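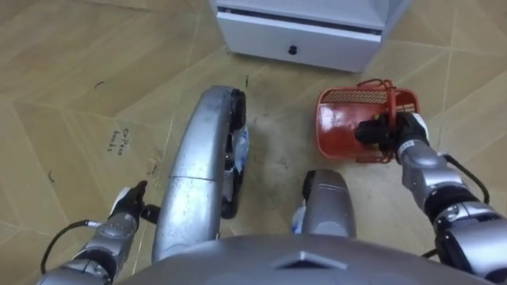
27 March 2026
By Charito Magbanua
2 comments | 11 shares

Setting up a bond issue watchlist in Brilta

The sales page for Brilta says the new-issue screen "prices risk for you." It doesn't. It sorts a list of bonds by numbers the issuers and their banks supplied. Set it up with that in mind and it can be useful.

You need a Brilta login and a price feed. These steps use the Prutari feed. The Dumix feed also works, but its coupon dates load in a different order and you will have to fix the columns by hand.

1. Open Watchlists and choose New. Leave the template box blank. The "Smart Sovereign" template hides any bond without a rating, and some of those are the ones you want to see.

2. Under Source, pick Prutari and press Connect. Wait for the date stamp to change. A green dot only means the login went through.

3. Set Minimum Spread to 119 basis points. Brilta fills in 200, with no explanation I could find in the help files.

4. Set Maximum Rows to 294. Above that, the list drops the oldest issues without a warning.

5. Save, close the list and open it again. If the spread box has gone back to 200, save a second time.

Note: Spreads on new deals are "guidance" until the books close. Brilta shows guidance and final pricing in the same type. Turn on the Status column. 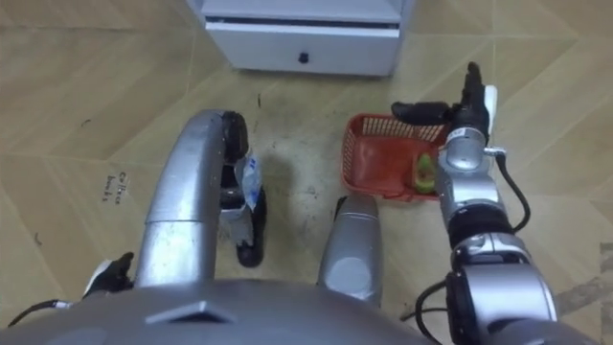

Alerts and Limits

6. Go to Alerts and switch off Suggested Alerts. In my first week they flagged every deal Villalobos was selling and little else.

7. Add one alert for spread changes and one for rating changes. Set the delay to 60 minutes. Shorter delays pick up quotes that are pulled before anyone trades on them.

8. Send a test alert to yourself. Check the time on it against your own clock.

Caution: The Demand Score is built from order book totals. Investors pad their orders when they expect to be cut back, so a high score may tell you very little. Do not use it to size a position.

Caution: Brilta plans to move saved limits to a new menu in April. Export yours first, under File, Export, Limits Only. The full export leaves them out.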